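Notes for the Anilia evening - 30 min incl. questions. DON'T read off the page. Water. Slow down.

**Start (2 min, no more)**

- Thanks to Liesl Mösli for the invite, and for the tea
- Who I am: run the toy shelf and the play table at Puvside, under-threes mostly
- Ask the room: who has a basket of toys at home that gets tipped out and walked away from? Hands up. Wait for the hands!!
- Tonight = one basket, one thing to put in it. Whole talk

**Why so few things**

- The tub story. Big plastic tub, everything in it, cars, spoons, half a puzzle. Kid tips it, looks, leaves. Me on the floor for the rest of the morning
- Next day put out one block. He stayed with it. In, out, in, out, on my shoe, back in
- Small kids like putting in more than they like the thing. Say this twice
- Plain background helps. A cloth over the table, any old sheet, pale is good. Patterned oilcloth = they pick at the flowers (mine did, for weeks)
- Doesn't need to be a clean cloth. Ours never is. Laugh here if they laugh

**The basket**

- Shallow. They need to see the bottom without leaning
- Woven is nice to hold, bit of grip on the rim, makes a soft noise when something lands. Run a thumb round the edge first for loose ends, snip them
- Square or round, don't care. Square ones get turned round a lot, corners are interesting apparently
- Start it empty. Block goes next to it with a gap between - the gap is the game, the hand has to travel 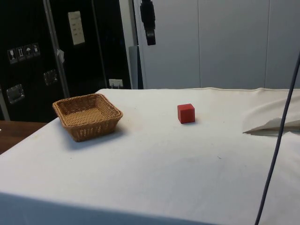

- Then sit back and shut up. Hardest bit. I still say "ooh where does it go" and have to bite my tongue
- If they throw it, fine, fetch it once, put it back in the same spot. If they throw it again they're done, pack up
- Color: one strong color is easy to find again after it rolls under somthing. Red does well for us. Not a rule
- Size: too big for the mouth, small enough for one hand. Check it yourself, don't trust the box

**Making it harder (skip if running late)**

- Move the basket further off
- Turn the basket upside down - block goes ON. Big moment, usually
- Second block, same size. Then a ball and watch their face
- One change at a time, leave it a few days

**Tidying**

- Same game backwards. Block in basket, basket on the low shelf, done
- Hà at the Drekis group sings theirs away, I can't sing so we just say "home"
- Cloth comes off last, shake it outside, crumbs everywhere

**Questions I always get**

- "Won't he be bored?" - maybe, try it for a week before you decide
- "What about older sister?" - she gets to hide the block. Works untill she's about to win
- "Where did you buy the basket?" - thrift store, they always have some

Sign-up sheet is by the door, room 913 has the coats. Pass the basket round while they're asking stuff and GET IT BACK this time.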